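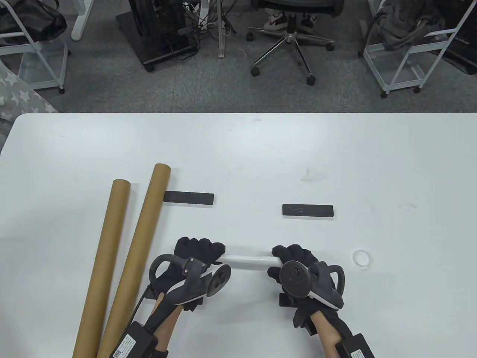
Dorkwood Surkis work table, white top: review after a few months

Posted Jul 6, 2024 by Milagros Agbayani

I bought the Surkis because I needed a flat white surface for packing and small assembly jobs. I had been doing both on a dining table with a leaf that never sat level. The Surkis cost $160, plus delivery. Dorkwood sells it in white and in a dark gray called Millet, which is an odd name for a gray.

It came in one flat box. The legs screw into plates on the underside, and the screws are all one size. Assembly took me 69 minutes alone, including the time I spent looking for the right bit. The instructions are drawings only and they are clear except for step four, where the plate is shown upside down. Lay the top face down on a blanket before you start.

The top is the reason to buy this table. It is flat all the way across. I lay cardboard tubes on it, measure them, cut them down and pack prints in them, and there is plenty of room for two long tubes side by side with my tools next to them. Small parts show up well against the white. A black screw or a gray washer is easy to find, although a white ring or a white end cap can take a second look.

It does show marks. Smudges appear within a day of cleaning and you will see them under overhead light. Dish soap and a damp cloth take off most of them. Pencil comes off with an eraser. I got permanent marker on it once and rubbing alcohol removed nearly all of it, with a faint shadow left over.

The finish is slick. Anything round will travel if you let go of it, so I put a folded towel down when I have several tubes or rods out at once. People who wear fabric gloves for handling should know that they slide on it too. If you want grip, get a cutting mat.

Stability is fair. On my gray carpet there is a slight sway when I lean on one end, and none when I work near the middle. Loïc Chauvin has the same table on a concrete floor and his doesn't move. The feet adjust, but only by a small amount, and on carpet they sink in anyway.

There is no drawer or shelf. I keep supplies on a wire cart next to it, which works fine. There is no cable hole either, so cords go over the back edge.

I also looked at the Flundano bench, which is heavier and has a lip around the top. The lip would stop things rolling off, but it gets in the way of anything longer than the table.

I would buy the Surkis again for light work. I would not put a vise on it.

Surface: very good
Assembly: good
Stability on carpet: fair
Value: good

We use cookies to remember your settings and measure site traffic. By continuing to browse you agree to our cookie policy. Accept | Manage preferences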